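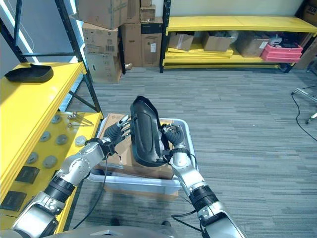
Two-handed grip on a black trim shell, over the storage bin

Arkodness hand kit: two-hand grip drifts on glossy curved parts

Finn Vogler
We have the Arkodness dual hand kit on evaluation, running the stock Distasura controller. The task is to hold an oval plastic trim part upright between both hands above a clear bin and place it inside. The part is glossy with a raised lip. On flat cartons the kit completes every cycle. On the trim part the long axis rotates during the hold, and 8 of 71 cycles ended in a drop. Grip force is at the factory setting. Is this a force problem or a contact problem, and is the optional fingertip set worth buying?

Tharun Ramasamy
Contact, most likely. The default two-hand grasp assumes parallel faces. On a shell, the hands push on surfaces that are not opposite each other, and the part turns. Raising the force makes it turn faster.

Switch the grasp type to "rim" and curl the fingertips of one hand over the lip. Leave the other hand in wrap mode. Then reduce the closing speed to 4 and log the wrist torque for one shift.
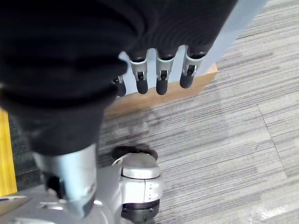

Check the finger zero positions before you log anything. Ours had one finger out by 6 degrees after shipping, and the controller did not flag it. The calibration routine is under Service - not under Setup, whatever the manual says. If you run fabric sleeves, pull them back from the finger bases first and repeat the routine with them in place. The two results should match.

I would hold off on the fingertip set until you have the log.

hawthorne_shop
Same issue here with the Irnholm hands. Wiped the pads with alcohol and it got better for a while. Did not try the rim setting.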